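Kitchen and workshop tips
Notes from the Clovent open day: what a robot bench can teach a kitchen worktop

Clovent opened its handling lab to visitors in June. Theda Böttcher ran the bench session, 65 minutes including questions, on picking up single items of fruit and placing them in a container. Most of the advice applies to anyone who sorts shopping, packs lunches or keeps a small workshop.

1. Clear the surface first. Böttcher's rule is one item and one container per task. At home, move the kettle lead, post and chopping board before unpacking.

2. Choose a contrasting container. Pale worktop, dark basket. The rim shows up at a glance, and so does anything left inside.

3. Use low sides for soft fruit. A deep tub means a longer drop, and the bottom layer takes the weight. Bananas go in last and on their sides.

4. Leave a gap between the item and the container. Fingers need room on both sides of the fruit, and so does a gripper.
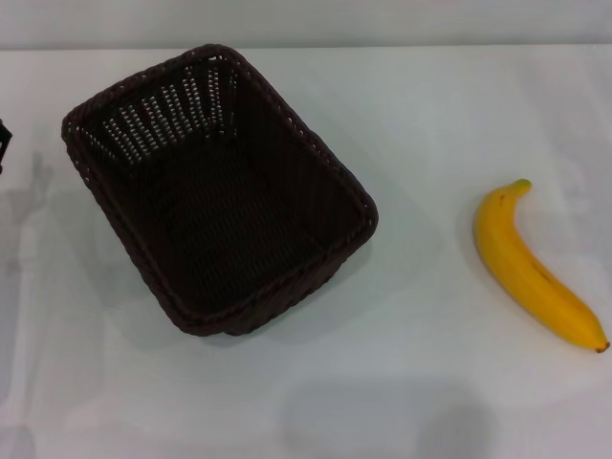
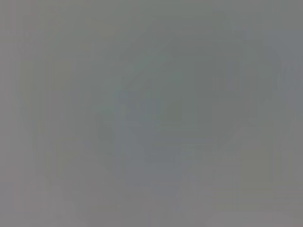

Clovent bench session. First picture: banana and woven basket on the pale table. Second picture: wrist camera view, grey throughout.

5. Check where your shadow falls. With a lamp behind you, your head and shoulders darken the part you are working on. Move the lamp to the side opposite your working hand. Under-cupboard strips should sit at the front edge of the cupboard - at the back they mostly light the wall.

6. Hold bananas by the middle. The stem splits if the fruit is lifted by it, and a split stem lets the flesh brown early. Close the hand slowly and stop when the fruit no longer slips.

7. Clean woven baskets dry. Use a soft paintbrush along the weave, then a damp cloth on the rim. Plastic weave can be rinsed in the sink; natural cane should not be soaked.

The lab logs every attempt by item. The fruit log for the month stood at 183 attempts, 122 of them with bananas. Böttcher keeps the log on paper beside the bench and types it up at the end of the day. A pencil on a string works equally well for a freezer list.

Visitors asked about grip pads. Clovent has tried Ketari and Oberholzer pads and currently fits the Ketari ones, which are wiped with warm water and a drop of washing-up liquid, then left to air dry. The same treatment suits silicone tongs and jar openers. Avoid scouring pads.

Parking is behind the building. The session repeats at 7 in the evening, and places are booked at the front desk.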